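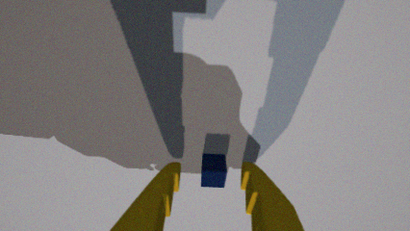

Drilville Amateur Dyers' Club – Members' Board
Thread: Indigo vat keeps going flat, what am I doing wrong?

woadie_k
Posted 30th November
Okay so I'm on my third vat this fall and I am losing my mind a little. Fructose vat, pre-reduced indigo, in the big stockpot in my garage. First afternoon it was gorgeous, coppery skin on top, yellow-green underneath, the whole deal. Next morning it was just... blue soup. I got one decent skein out of it (Lodell sock yarn) and then everything came out the color of old jeans. I really want a proper dark navy for a sweater and I'm nowhere near it. Help!

Helmi Lindqvist
How cold is your garage? Mine sulks the minute it drops below warm bathwater. I wrap the pot in an old comforter overnight and reheat slowly before I even lift the lid.

pokeberry657
Temperature matters but I bet it's pH. Test strips! Cheap ones are fine. And don't dump in more lime because somebody said to, check first.

woadie_k
Garage is freezing, lol. No strips either. I've been going by smell.

pokeberry657
By smell!!

Veikko Partanen
I'm going to disagree with both of you a bit. If it was good the first day and dead the next, my money is on air. Do you stir fast? Do you drop the wool in or slide it in? I used to whisk mine like pancake batter and wondered why it quit on me. Slow stir, one direction, and let it sit an hour.

Helmi Lindqvist
Veikko, you say air every single time, and I still say a cold vat won't come back however nicely you stir it. Warm it up first.

Veikko Partanen
Because it's always air :)

madder_than_you
For dark navy you need lots of short dips anyway, one long soak won't do it. I do 5 or more with a good rest in between. My Memon shawl got a whole weekend of it and still looks lighter dry than I'd hoped.

also does anyone have a spare Sotico drying rack, mine collapsed

woadie_k
Update: put the pot on a heating pad, added some fructose, stirred it like I was afraid of it. Skin is back on top and the liquid went green again! Did three dips before dinner. Definitely darker but it rubs off on my hands like crazy.

pokeberry657
Crocking. Rinse, rinse, rinse, then a hot wash with a little mild soap. And buy the strips.

Helmi Lindqvist
Protein fiber, so go easy on the hot part or you'll have felt. Lukewarm, no agitation, change the water until it's clear.

pokeberry657
Superwash would be fine.

woadie_k
It's not superwash. Going lukewarm. Strips are ordered, okay??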